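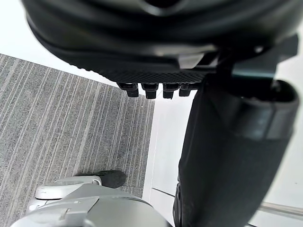

*Black on black, up close.*

I've had the new headphones since February and I'm at the point where I keep putting off going to bed so I can hear one more record. It's been years since a piece of audio gear did that to me! So here's the long version, for the couple of you who asked and for everybody else who puts up with me.

The headphones are the Ovell open-backs, the wired pair with the gray headband. I'd been using the same closed-back set for so long that the padding had started coming off in little flakes on my ears. I figured I'd replace them with more of the same. Then I stopped in at Skedimska, the secondhand hi-fi place next to the tire shop, and they had the Ovells on a stand plugged into a little desktop amp. I put them on to be polite and stood there for three songs.

What got me was the space. With my old pair everything happened in a line between my ears. With these, the backing singers are over *there*, and the piano is a bit behind them, and you can tell the drummer has moved from one cymbal to another. Bass is tighter too. There's less of it, and if you listen to a lot of electronic stuff you may miss the thump for the first few days (I did), but I can follow bass lines now that I used to just feel as a lump.

They do leak. Anyone sitting in the same room will hear all of it, so these are not for the bus or for a shared office. And at 410 grams you know you're wearing them - I take a break after every album side, more or less.

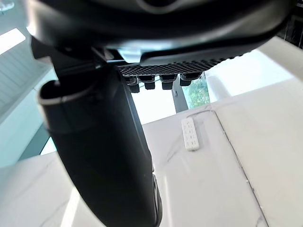
## The amp question

I plugged them straight into my laptop the first night and was so let down. Everything was there, only small and kind of sleepy. I had the volume at maximum and still wanted more on quiet recordings.

I went back and bought the little Gadora amp they'd had them hooked up to. It was $50 used, with a scratch down one side and no box. USB in, headphones out, one big knob. That's the whole thing, and I love it. The knob has a nice heavy feel and there's no hiss that I can hear, even with nothing playing and the volume way up.

A few things I learned setting it up:

- Turn off every "enhancement" in your computer's sound settings. Mine had a fake surround mode switched on that I'd never noticed, and it made voices sound like they were in a stairwell.
- Set the computer volume to full and do your adjusting on the amp.
- If you hear a faint buzz, try another USB port. One of mine buzzes whenever the screen is bright, and the one on the other side is dead quiet.
- The Gadora has a gain switch on the bottom. Start on low! I flipped it to high in the middle of a song and nearly threw the headphones across the room.

I did also swap the pads. The originals are a scratchy sort of cloth, and the Kļaviņa velour ones fit if you're patient and stretch the lip on a little at a time. They take a touch of edge off the treble, which I like with older rock records. If you mostly listen to classical you might want to stay with the stock pads and just put up with the itch.

## Going back through everything

My music folder has 3,457 tracks in it, most of them ripped from CDs when I had more patience and a much smaller hard drive. I've been going through it alphabetically, which is a silly way to do it and also the most fun I've had with my own collection in ages. I'm up to D.

The bad news is that a lot of my early rips sound rough. I used a really low bitrate back then to save space, and on the old headphones I never minded. Now the cymbals have this watery swish that I can't stop hearing, 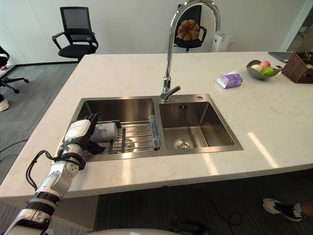

so out came the boxes of CDs, and I'm doing the worst ones over again in a lossless format. I get through a few discs on a Sunday while I do other things. Two of them were too scratched to read, and one case had the wrong disc in it (a Christmas album I don't remember buying, and it's pretty good).

The next thing I want to try is a longer cable. The one that came with the Ovells is stiff and just short enough that I can't lean back in my chair, and it rubs on my shirt collar in a way you can hear in quiet parts. If you've found a soft one that fits the smaller plug, leave me a comment with the length. I'll post again when I hit M.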